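How Do You Teach a Robot to Tidy Up? Meet the Wellano Grippers

Ask a robot to multiply two enormous numbers and it will finish before you have found a pencil. Ask it to pick up a tennis ball and put it away, and you may be there until July.

Picking things up is hard. You don't notice, because you have been practising since you were a baby, mostly with porridge. A robot has had no porridge. It needs someone to show it how.

The Wellano is a kit for doing the showing. You get 2 grippers, one for each hand, and every gripper has two fingers that open and close. A person holds them and does a job slowly and neatly, using the grippers' fingers instead of their own. The movements are saved, and later a robot can learn from them.
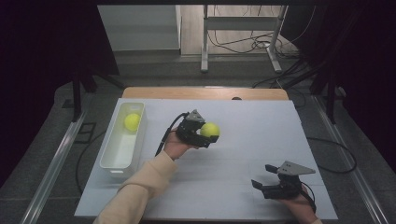
We tried the kit at Ratholm with Wyn Lewis, who is very patient, and Morfudd Maddocks, who says she is. The job was to pick up tennis balls and put them away. It sounds like a punishment from a PE teacher. Wyn thinks it is a good first job all the same. A ball is the same shape whichever way round it is, so you can grab it from any side.

It can also roll off. Boxes don't do that.

Each gripper has its own small camera looking out past the fingers. It's a bit like having an eye in your wrist, and you get used to the idea faster than you'd think.
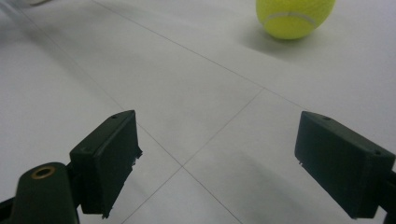 A gripper's view of a tennis ball, still out of reach.

Now for the grab itself. Close the fingers too early and you pinch a lovely piece of air. Come in crooked and you knock the ball away, then have to chase it looking dignified. The trick is to get one finger on each side, then squeeze gently.
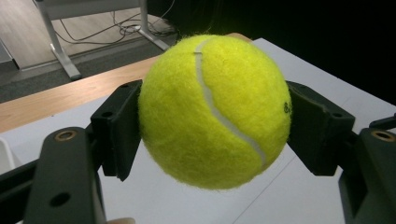
Once you have hold of it, you lift. Morfudd's advice is to pretend the ball is an egg belonging to somebody bigger than you.

Then you do it again. Robots are slow learners, and one good go teaches them very little. The booklet in the box suggests 90 goes for a simple job and 2000 for a fiddly one. Wyn read that page twice and went to put the kettle on.
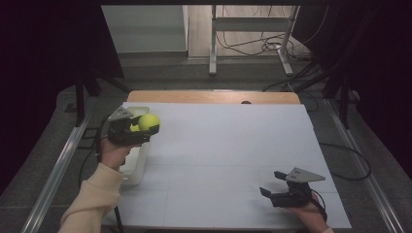 Letting go is a skill too. You have to wait until you are over the right spot, which takes more self-control than you might expect. With the ball held up at the white container and the other gripper hanging about open and empty, it's tempting to rush the last bit. Don't. A robot that learns from a rusher will be a rusher.

Is the kit any good? Mostly, yes. The grippers open and close smoothly, and our youngest tester, Hakim, had the hang of them in 4 minutes. The cables are a nuisance, and your arms will ache. We'd also like a booklet with more pictures and fewer big numbers.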